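Nutham College Library adds evening hours and a second floor of study space

2020-02-26

Students asked for more room, and starting in March they're getting it! The library at Nutham College will open its refurbished second floor with 135 new seats, four group rooms and a quiet corner facing the orchard. Closing time moves to midnight through the end of the semester.

The plan grew out of a survey that Usa Tanasarn, head of user services, ran last fall. It drew 373 replies, and a lot of them came down to the same wish: a place to work late with friends without bothering everyone else. "We read every single comment," Tanasarn said. "People love this building. They just wanted more of it."

There's good news for researchers, too. The Hollenstein map collection, kept in off-site storage for years, is coming back to campus, and Gwenllian Lloyd from special collections has already started booking class visits (two history seminars got in first).

Group rooms can be reserved at the front desk or through the library's website, for up to two hours at a time. 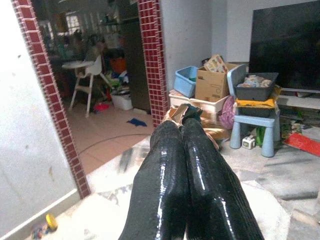
Reservations open on the first day of March, and walk-ins are welcome whenever a room is free.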